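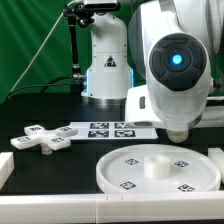 **silia_sew** — Has anyone managed to get creases out of a big cotton backdrop without owning a steamer? I'm doing the painted forest cloth for our panto, nine metres of it, and it came out of the packet folded like a road map. It'll end up much like the green one in my picture, hanging in soft upright folds with wrinkles in between, and I need it flat enough to paint trees on by Wednesday. Ironing it on the kitchen table took two hours and did one corner.

**fajardo** — Wet it. Garden sprayer, plain water, hang it with a batten through the bottom hem and go to bed. Weight does the work. I've done church hall cloths this way for 21 years and the only casualty was a carpet.

**tabs_and_ties** — Disagree, sorry. Spraying is fine on untreated cotton but if hers is flameproofed you can wash the salts out and get tide marks. Check the label first.

> the only casualty was a carpet

Whose?

**fajardo** — The vicar's. A light mist won't wash anything out. I'm talking about a sprayer, you're picturing a fire engine.

**silia_sew** — The label says "Zilwood" and "keep away from children", which rules out most of the cast. Nothing about flameproofing.

**tabs_and_ties** — Then ask the shop before you wet it. And if you're painting it anyway, size it on a frame. Staple the edges, brush on thin size, it pulls tight as a drum while it dries.

**ridunex** — Everyone is overthinking this. It's a forest. Paint the trunks down the folds.

**fajardo** — That's cheating and I've done it twice.

**silia_sew** — I haven't got a frame nine metres long, or a room to put one in. Shop says untreated. Spraying tonight in the garage with a length of drainpipe in the hem.

**tabs_and_ties** — Fine. Do a test patch at the back and keep the bottom off the floor, or it'll wick up every bit of dirt in there.

**silia_sew** — Morning update: top two thirds lovely, bottom third has a faint line where the drainpipe was. It's going to be a hedge.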